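# Kitchen Pick, project report

Project group: me, Cristian Palomino and Albane Poulain. Handed in April 4, 2020.

So our plan was to get a simulated arm to pick up lumpy stuff in a kitchen, because boxes got boring after the first month. Cristian built the counter, Albane wrote the controller, and I got the grasp planner (I lost the coin toss!). We logged 833 tries in all — most of them while I was supposed to be asleep.

The worst bug was mine. I had the wrist angle in degrees and Albane's code wanted radians, and it took us five days to spot it.

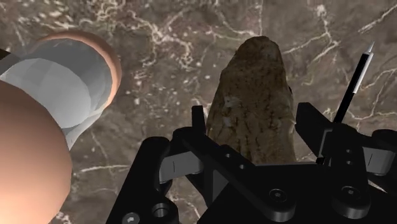
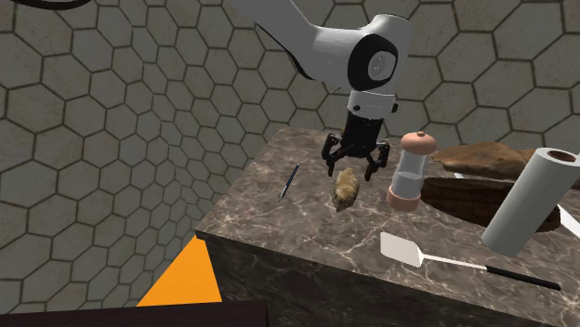
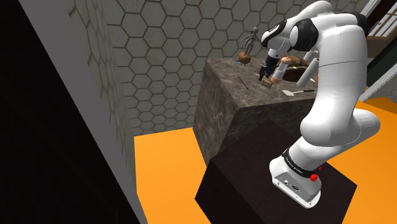

My planner only looks at the outline of an object and picks the two sides that are closest together. It's simple, and it runs fast enough on my old laptop. Where it struggles is with anything that gets wider toward the bottom, like the brown lump between the fingers in the close-up, and I still want to try scoring the slope of each side too. Albane thinks we should slow the last bit of the approach first, and she's probably right. We'll pick it back up in August.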